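Home News Land & Access Opinion Archive Contact

Who gets to say the moor is saved?

05/12/2024

Mercy Mollel has read the Rutside management plan twice, and she would like to know who wrote page 31. "It says local people 'feel ownership' of the designation," she says. "Which local people? I live four miles from the gate. I went to the meeting. What people felt was cold."

The plan, published in November, would turn 2,127 hectares of open moor and old quarry workings into a protected landscape, with a visitor centre at the Vidau end and a ban on new tracks everywhere else. The consultants, Bratoren, call it a settlement between walkers, graziers and wildlife. Mollel, who walked the boundary this autumn with an old parish map in her coat, calls it a drawing.

"They have put the line where it was easy to put a line," she says. "It follows the road. The curlew don't follow the road. The burial mounds don't either, there are three of them on the wrong side of it, and when I asked why, I was told the edge was 'indicative'. Well, is it a boundary or isn't it?"

She is not against protection. She says so several times, slightly wearily, as if used to being put down as an objector. Her grandfather-in-law cut stone at Gavrilă quarry and she thinks the workings deserve better than the motorbikes that tear through them on Sundays. What she doubts is whether a new name and a logo will stop a single one.

"There are two wardens in the budget. Two, for all of that, and one is part time until the spring. You can't ring a moor with two people. I asked what happens at six in the evening and the answer was signage."

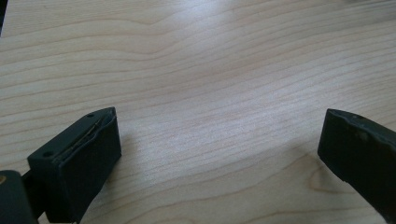
Graziers see it differently, or some do, and one who has kept sheep on the Vidau side for most of his life thinks Mollel is asking for trouble. More wardens would mean more rules, he said, and he has enough of those already. He would take the weak plan over a strong one and get on with his lambing.

Mollel has heard this before. "I understand it. But a weak plan doesn't stay weak in the places you'd like. It'll be weak on the bikes and strong on his gateways, you watch."

Then there is the consultation. Bratoren's summary speaks of about 2,000 responses, most of them favourable. Mollel asked for the breakdown by postcode and was sent a pie chart. She suspects a good many came through an online form that asked whether respondents supported "protecting our precious uplands".

"I'd have ticked yes to that myself," she says. "Everybody would. Then your tick is counted as a vote for a car park."

The car park bothers her more than she expected. It is drawn on the flat ground below the quarry, where water stands all winter, and the plan gives it a single paragraph. Drainage is to be "addressed at a later stage".

Could anything change her mind? She takes a while over that. A boundary that takes in the mounds, for a start, and the wardens' wages guaranteed beyond the first year. She would also like somebody to walk it with her, in bad weather, before anything is signed.

"I've offered," she says. "They said they had very good aerial photographs."

Comments on the plan close in the new year.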